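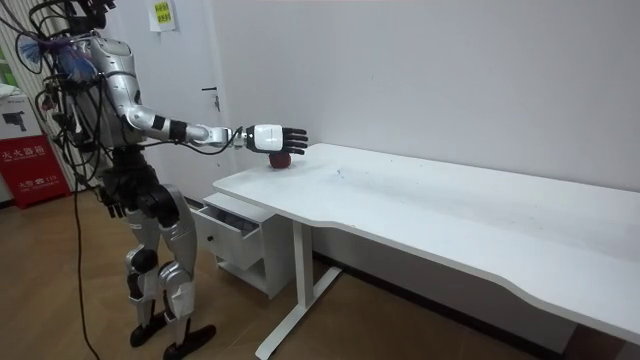
**Ticket 935: right hand opens late on table-to-drawer routine**
Cell: Jullden. Opened 2020-09-12. Status: watching

Hi all, and thank you for bearing with me on this one, I know it has dragged! The complaint is that the right hand is slow to let go of the apple over the drawer. Out of 40 runs in the Parnel log, 38 released on time and two hung on well past the open command.

I began with the easy things, as one does. Hand firmware matches the Seo release notes, grip force is still at 55, and the thumb offset hadn't moved since December. Then I went back through the pickup end of the routine, in case we were starting out with a bad grasp.
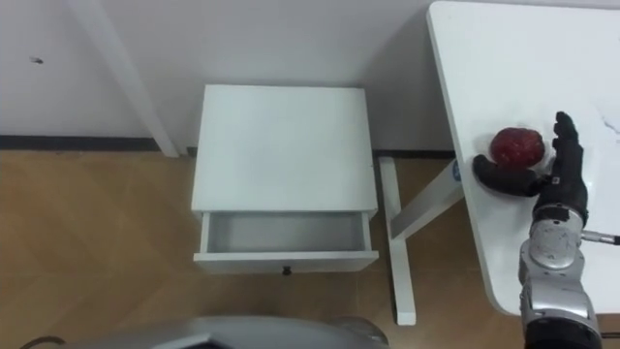

*Right hand at the apple, table side, drawer open.*

The thumb goes in low, just as we taught it, so I left the grasp alone and moved on to the wrist cable (my old suspect, as you all know).

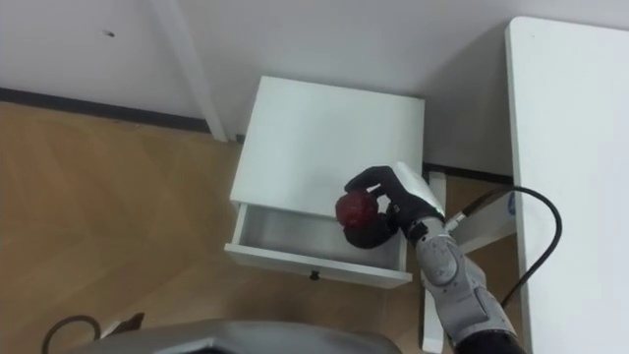 Tristia support wrote back that a late release with good grip readings is usually the connector at the wrist, and asked us to reseat it and add a little slack before changing any settings.

So I powered down, reseated the plug, gave the cable a bit more slack and re-homed the arm.
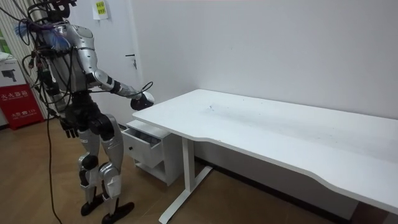

After that I put the speed back to normal and left the grip force where it was. Please don't touch the thumb offset for now, even if it's tempting! If you get another late release, add the run number here and I'll order the spare cable.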